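Okay, slide one, and I'm going to talk fast because they gave me 16 minutes and I've already used one of them on the microphone.

So, the Plavthorpe kitchen. If you haven't been down there, it's the shared one behind the Jacobs building, and 130 of us eat lunch out of it. One fridge, two shelves of cupboard, and until June a drawer we all called the lid drawer. You know that drawer. You pull it open and it stops halfway and you have to stick your hand in and push something down! (Pause here, people usually laugh or groan.)

What I want to talk about today is food containers, and mostly lids. I spent a whole afternoon on the floor with everything pulled out, matching tops to bottoms, and I ended up with 40 lids that fit nothing at all. Some were warped, some belonged to boxes that went home with people years ago. I kept trying them anyway - you really do start to believe the next one will click.

Next slide. Leave it up while I talk.

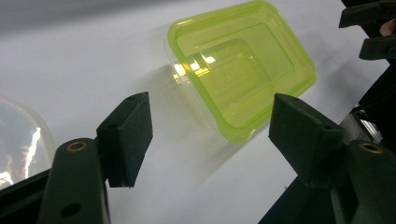 Clear box, lime-green lid. Lid goes on before it goes on the shelf.

I love a lid in a loud color. With a clear lid you're feeling along the edge of the pile trying to work out what's a lid and what's the bottom of another box, but you can spot green from the doorway. And I like clear sides, so last week's soup can't hide from me.

The rule we settled on is that boxes get stored with their lids on. Yes, it takes more room. I know stacking them nested is what all the tidy people do, and I did it at home for years, and I still lost the lids. We gave up the mug shelf for it (sorry, mug people).

Two more bits if there's time. Label on the side, never the lid, so it stays with the food when lids get swapped. And let them dry fully open overnight, or you get that smell.

Skip the Vurnard story if it's past 11:30. Questions, then point them to the sign-up sheet for the fridge clear-out by the door.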